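Packing stations are usually judged by their throughput, and the work surface is treated as a consumable that need not be specified. I think this is a mistake. At Muriithi, where I reviewed the stations in April, the purchasing sheet gave 11 lines to storage bins and none to what lay on the table. Elibariki Kaijage, who drafted it, told me the covering was "whatever is flat". 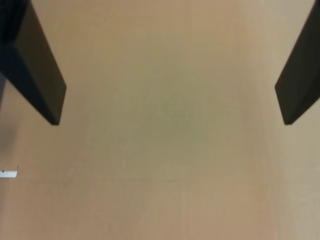
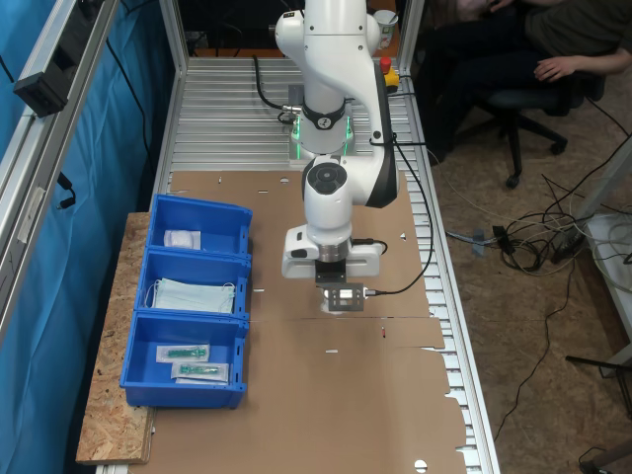 A covering has two duties: to give small goods an even bed, and to stay where it is put. Slatted metal does the second well and the first badly, as a syringe packet can settle across a gap. Flattened cardboard reverses the problem. The sheets over the ribbed table are ragged along the right side and have small holes punched in them, and a torn edge is where a thin wrapper will catch. The three blue bins, by contrast, sit in a tidy row on their own board shelf, with the face masks kept apart from the sealed packages. The storage was planned — the surface was not.

Cardboard is cheap, and I do not object to it for a trial. For regular use I would fix one cut sheet, 700 by 700 mm, clamp it at the corners and replace it on a set date. Rodora already does this, and its purchasing sheet has a line for it.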